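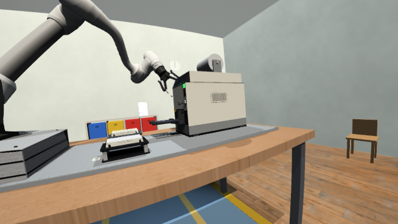 Alvar Tangen
Cell set-up lead, Drukeck

TORVIK, April – I've been asked to write this one myself, so please forgive me if it sounds more like a letter than an announcement. The news is that the set-up and care plan for the Waltonier bench cell is ready, and we're opening it up to every lab that has a cell on order. It has been rehearsed from start to finish on a simulated bench, and I'm really very pleased with it!

If you haven't come across the Waltonier, it's our two-armed robot working along one side of a lab bench, with the instruments and racks laid out where it can get at them. The robot gets all the attention when people come to see us. I spend most of my own day on the bench, the mat and the spaces between things, and that is what the plan covers.

We started it with Prulport, who run a busy sample lab and wanted to know how much of their week would go on looking after the cell. It was a fair question and we had a poor answer. Our old instructions ran to 142 pages, with the daily jobs scattered all through them, and I found one step about checking the gripper fingers tucked away in a chapter on electrical safety (I wrote that chapter, so I can't grumble). The new plan pulls the daily jobs on to a single sheet.

The morning check takes 10 minutes. You begin with the arms parked and clear of the bench, look over both grippers, wipe the finger pads and see that they meet squarely. Then you work along the mat: tip rack seated flat in its holder, instrument tray running freely, nothing left lying where a plate has to go. Tip racks cause more bother than anything else we deal with. A rack that's sitting a touch high on one corner looks fine to a person walking past and is a nuisance to a gripper coming down on it, so press on all four corners and listen for the click.

Setting up a new cell is a longer job, and we've put it in a fixed order. Bench first, levelled and locked. Mat next, then the robot base, then the big instrument, and only after that the holders and bins. We used to let people fit the holders early because it felt like getting somewhere, and then they'd shift the instrument a finger's width and have to teach every position again. Prulport's list came to 630 taught positions, so you can imagine how popular that was.
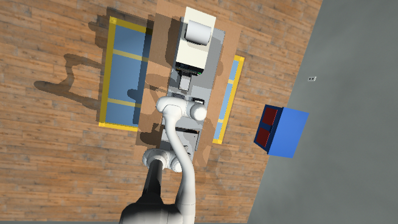 Reach is what I check hardest on the simulated bench before anyone unpacks a crate. An arm can get to a spot on paper and still arrive there with its elbow somewhere you don't want it, and with two arms you've got two elbows to worry about. Looking down on the table is the best way I know of to sort it out. The cream machine sits up at the far end of the work surface with its black front panel towards the robot, and the long right arm bends back in over the mat, so I can go through which positions leave room for the left wrist and which ones don't. The roll lying across the top of the machine gets the same going-over. I want a clear path round it even on jobs where the arms have no business going that far up, and I'd like the little green light to stay in view of whoever is standing by.

Once we're happy with the simulated layout, the same positions go across to the real cell as a starting point, and each one is then stepped through slowly with a person at the stop button. Please don't skip that part! Floors slope, benches sag a bit, and a new finger pad is thicker than a worn one. We ask for a slow run after any repair too, even a small one such as changing a pad or refitting a tray.

Pads should be changed every 30 working days, or sooner if they've gone shiny. The wrist joints want a wipe and a listen once a week – we suggest Wednesday, when most labs have settled down and a short stop doesn't upset anyone much. Grinding or clicking means park the arm and ring us. Don't take the caps off the joints yourself, however tempting it looks.

Danish Durrani, who looks after the cells at Prulport, went through the draft with a pencil and sent it back with over half of it marked. "I wanted something I could hand to a person on their first morning," he told me. "The old one was fine if you already knew the answer. With this one I can see what's been done and what hasn't, and I can be off to my other jobs." He also made us put the emergency stop steps at the very top in larger type, and he was right.

The plan comes free with every Waltonier, and labs with an older cell can have it as well by asking their usual Drukeck contact. You'll get the daily sheet, the weekly sheet, the set-up order and the simulated bench to practise on. We'll be running practice mornings at our Torvik workshop, starting at nine, with coffee on from half past eight. Bring your own layout if you've got one, even a rough sketch on squared paper, and I'll go through it with you.

Press and lab enquiries: Alvar Tangen, Drukeck, Torvik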